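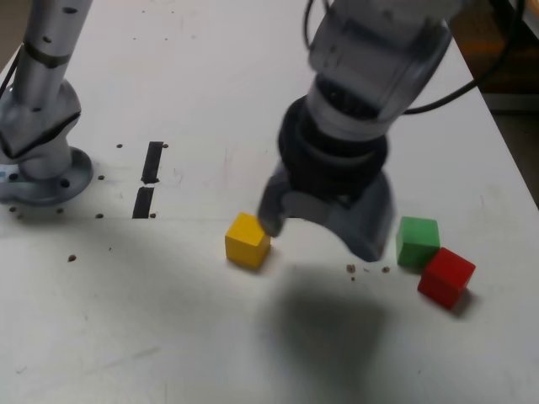 # Tapley Cubes

Home | Files | Notes | License

Small cubes on a white tabletop, one each in red, yellow and green. Filed under Barkcombe, November 28, 2019.

## Contents

35 clips in 2 folders. The cubes start apart or close together — see the notes file for each layout.

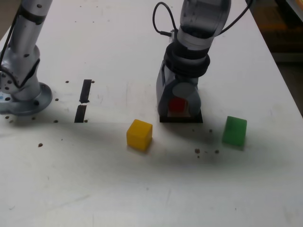

Clips in the second folder run longer, and 9 of them have no layout note yet. Scuffs on the table were left in.

Related
- Jutthorpe Cups
- Drerer Table Set
- Tapley Lids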